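Progress report to Stovent, second period
Project: Tanasarn House lounge
Prepared by Shigeru Takeda

Hello again from the eleventh floor! I know you prefer these short, so I'll stick to the lounge, the money, and the one thing I'd like you to decide before November.

The big news is that the clear-out is well under way and the lounge is starting to look like somewhere you'd bring your tea. We kept every large piece of furniture, as agreed, and I'm very glad we did (you should have heard the residents when I mentioned replacing it).

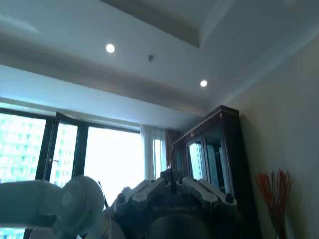
Storage was the item you asked about last time. I had planned to buy new shelving from Vundance, and then we measured up and I changed my mind. The tall dark cabinet with the little gold ornament at the top is staying put on the window side of the room, and the games and songbooks will go in there. So the shelving comes off the list, which saves us 800 dollars.

Upholstery next. Reupholstering was quoted at 1,477 dollars and I said no thank you.
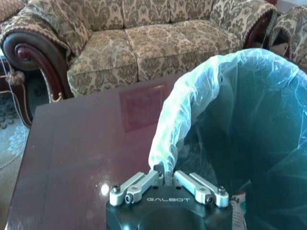

Seating matters more to our residents than anything else in the budget, and most of them have strong opinions on it. They like a seat they can sink into and an arm they can push up from. The sofa has plump cushions and big scrolled wooden arms, with the floral damask carried over onto the armchair, and I can't see us finding a nicer set for the money. A good cleaning will do, and Lullness can fit us in on a morning.

Then there's the daily tidying, my least favorite subject. The lounge gets used until late, and drink containers get left on the coffee table. We've started a round at 9 p.m. to pick up cans and bottles, and the polish on that table is holding up well so far. 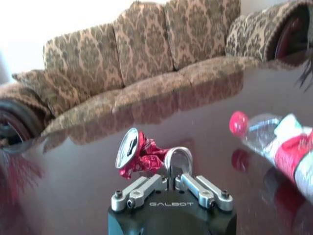
Tomoyo Tanabe thinks a late round is fine but would like a second one after lunch, when the card players leave, and she has asked for a recycling bin by the door so people can clear up after themselves. I'm all for it. Bins are cheap, and I'd put 2 on the order, one for cans and one for plastic.

Snack wrappers and old tubs are the other half of the job, and those go in the ordinary trash. 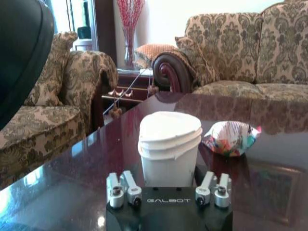 Will the lounge be finished within the current grant? It will, with 62 dollars left over once the cleaning and the bins are paid for.

What I need from you is a yes or no on moving the shelving money over to curtains. The sheers can stay as they are, but I'd love some heavier drapes for the winter evenings. If you can let me know by the end of the month I'll get the fabric ordered, and I'll send the receipts with my next report.

Shigeru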